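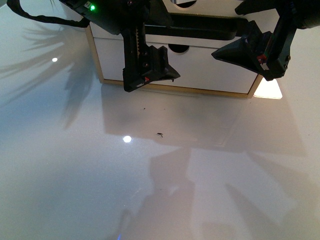 Drawers are my favorite thing to record, and small desktop ones are the best place to start if you're gathering examples at home for a learning arm. They're light, they reset in a second, and there are so many ways to open one! A drawer with a round finger hole in the front is a different job from one with a knob, though. There's nothing to pinch, so you need to decide early whether your fingertips are going to hook into the hole or do something cleverer, and then stick with it for the whole batch. Start with the fingers spread wide and low, near the bottom drawer, and come in from there. A shiny white tabletop like mine throws back every lamp as a bright spot, and the arm lays a big gray shadow right in front of the drawers. I keep a share of my recordings that way on purpose, then pull the curtain and do another share without.

Tips for a good drawer batch

Stop the unit from sliding. A light drawer unit will scoot backward when you push the drawer shut. Two dots of museum putty under the back corners hold it, and they peel off later without leaving a mark. Don't use double-sided tape on a lacquered table. Ask my sister-in-law Seija Hyvönen about her sideboard.

Move it between recordings. I shift the unit a little after every 5 tries: a thumb's width to the left, a slight turn, closer, farther. My first batch was 76 recordings with the drawers in exactly the same spot, and what I got was an arm that was brilliant at opening a drawer in exactly that spot. I nudged the unit over by the width of a pencil and it grabbed air!

Rub a candle stub along the runners. Old trick, still wonderful. A sticky drawer makes you jerk the handles, and the jerk goes into the recording with everything else. Plain white candle is fine. Wipe off the crumbs.

Put something in the drawer. An empty one flies open. I use dry beans in a zip bag, sometimes half a bag, sometimes none, so the pull isn't always the same weight.

Wipe the table before you begin and again at the halfway point. Microfiber, barely damp, no spray polish (it builds up and makes the glare worse). Specks on white show up more than you'd think, and if one sits in the same place for a whole batch you've taught the arm that drawers come with a speck.

Keep the fumbles, but label them. If I miss the hole and recover, I save it as a recovery. If I miss and give up, it goes in its own folder. Mitra Parsa threw all of hers away the first time and was sorry in November, when she wanted the arm to learn how to try again.

Go slow at the end of the pull. Little drawers often have no stop at the back, and they drop out nose first. A strip of felt glued inside the rear edge gives you a soft catch you can feel.

Write one plain sentence for each recording: "open the bottom drawer," "close the top drawer." Use the same words every time unless you mean to mix them up. Jarmo wrote "shut," "close" and "push in" for the same thing, and sorting it out took us an entire evening and most of a coffee cake.

Take breaks! Mine are after 3 short rounds, mostly for my shoulders. I'm at almost 412 drawer recordings now, and the ones from right after a break are easily the smoothest.

I'm trying cupboard doors next, the kind with magnetic catches. If you have a good way to weaken a magnet without taking it out, please write. I've been using layers of masking tape and it works so-so.

We use cookies to remember your settings and count visits. Accept all | Only necessary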